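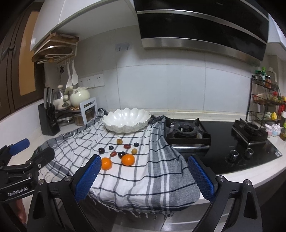
Gripper technician wanted (part-time to start, Skakwood workshop)

Hi! I'm Teodora Vukčević, and I look after the hand-held grippers at Perić. I need a second pair of hands on the bench, so I'm hiring.

We have 44 grippers out with people who pick things up in ordinary kitchens, mostly fruit, bowls and cloths, and every one of them comes back through my workshop sooner or later. Pads wear smooth, screws work themselves out, fingers drift so they no longer close square. You'd be the person who puts all that right before the tool goes out again.

What you'd be doing most days:

Checking the finger pads and swapping the tired ones. Juice and oil get into the dimples and you need patience and a soft brush (I have plenty of brushes, bring the patience).
Going over the screws and struts, and re-seating anything that has crept.
Lining up the two fingers so the pads meet flat, then testing on soft fruit. A plum will tell you very quickly if you've set the closing force too high!
Cleaning the camera window and checking that both fingers show up where they should at full open and full closed.
Writing it up. Our repair log is at 1,806 entries and I'd like the next ones to be readable, which mine sometimes aren't.

You don't need a degree. I'd love somebody who has fixed bikes, sewing machines, cameras, coffee grinders, anything small with moving parts. If you can solder, great. If you can't, Ramil Dimaculangan at the next bench taught me and he'll teach you too.

It's 15 hours a week to begin with, mornings preferred, with a good chance of more from October. You get paid training for the first 2 weeks, your own tool roll, and first pick of the test fruit before it gets bruised.

To apply, send me a short note about something you repaired and how you went about it. A photo is nice but not required. Resumes are fine too, I just read the note first. Todor Trajkovski in the office can answer questions about pay and parking. Everything else, ask for me at the workshop any morning before noon.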